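Countertop and Cutting Board Care: Your Questions Answered
Dalisay Home Kitchens
Last updated Mar 25, 2022

We get a lot of mail about counters, and we love every bit of it! Below are the questions that come up most from folks who have just moved into one of our kitchens, and from plenty of others who found us while looking for a way to get coffee off a pale surface. If yours isn't here, write to us and we'll do our best to help.

Can I leave my cutting board out on the counter all the time?

Of course you can, and a lot of us do. A wooden board with a groove cut near the edge is a handsome thing to have out, and if you cook every day it's silly to keep hauling it from a cabinet. Just lift it now and then and wipe underneath, where crumbs and a little moisture like to hide. If you've just washed the board, stand it on its edge until it's dry all the way through (overnight is best) before you lay it flat again. It doesn't have to line up with the wall, either. Plenty of people like it at an angle, with a small bowl on top for scraps, garlic or the salt they keep reaching for.
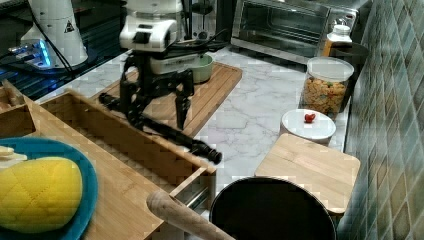

How often should I oil the board?

Once a month is plenty for most homes, and a bit more often in winter if your heat runs dry. Use food-grade mineral oil, rub it in with a soft cloth, go over the groove twice, and leave it for 24 hours before you cut anything on it. Please don't use olive oil, however tempting it is when the bottle is right there, as it can turn sticky and smell stale.

My counter is white with gray veining. What do I clean it with?

Warm water and a drop of dish soap, then a dry towel. If your counter is real marble, keep vinegar and lemon well away from it. If it's one of our Drilis marble-look tops you have more leeway, but we'd still skip scouring pads. Not sure which one you have? Look at the sticker inside the cabinet under the sink, and the name will be printed there.

How do I fit a toaster, a toaster oven and a French press on one counter?

This is the big one, and we feel for you! Start with the toaster oven, because it needs the most air. Check the manual for the gap it wants at the sides and back, then put it against the wall and build out from there. The two-slot toaster can live in front if you slide it clear before using it, and the French press does nicely near the open end, where you can pour without reaching over anything. Canisters and jars go along the back.
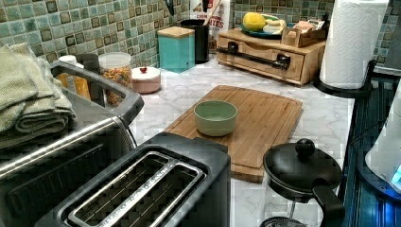
One more thing on this subject, and we say it fondly. The top of a toaster oven feels like a free shelf, and folded kitchen towels always seem to end up there. Move them before you switch it on, every time, and give the oven a good while to cool before they go back.

Will small mosaic tiles be hard to keep clean behind the counter?

Less than you'd think. Our Eris tiles come in mixed greens and teals, which are very forgiving of a splash or two. Wipe them after frying and go over the grout with a soft brush each June, or whenever you do your big clean.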